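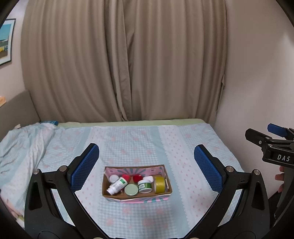 plumgate: Oh please keep the cardboard one! Everybody rushes out to buy a plastic bin and then the little jars slide all over the place. Cardboard grips. I've had mine going since September and I love it.

Filed under: Small Spaces > Sorting & Storing

tansy_row: Okay, you've talked me into it, cardboard stays! For anyone just joining, I'm going through all my small stuff (jars, lids, little tubs, the odds and ends that live in drawers) and doing it on the bed, a box at a time. The bed is the best sorting table I've ever had. Soft, huge, right height if you kneel, and I have to finish by 9 or I can't go to sleep!

oldhingepin: Going to disagree on the bed. Anything with a loose lid ends up in the covers. I did this with a Rasora face cream and washed the bedspread twice. Floor, with an old towel.

tansy_row: My knees say no to the floor, sorry! But fair point on lids, so I now check every one before it goes in. The other thing I've changed is the box itself.
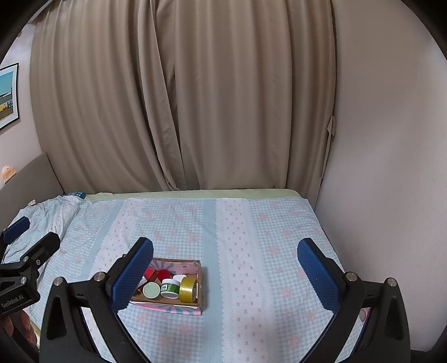
Low sides make such a difference. With a deep box I stack things, and then I forget whatever's at the bottom, and then I buy it again (I own three of the same balm). In a tray I see the lot. Packing tape stands on its end so I can grab it, jars go next to it, and flat things like cards lean on the back wall. I'm so happy with it!

oldhingepin: Trays are fine until you want to put one on a shelf above another. Then you want a deep box with a lid and a label.

plumgate: You can stack trays if you lay a sheet of card between them. Mine are 5 high in the Wallwood cupboard and haven't budged.

oldhingepin: 5 high and you want the bottom one. Then what?

plumgate: Then I get some exercise :)

tansy_row: Ha! I'll try two high and report back. Four boxes left to go.

Related threads
Hudec drawer dividers, worth it?
Best tape for reusing old boxes (7 replies)
Zostness shelf sizes, the big list (301 replies)
Where do you keep spare lids?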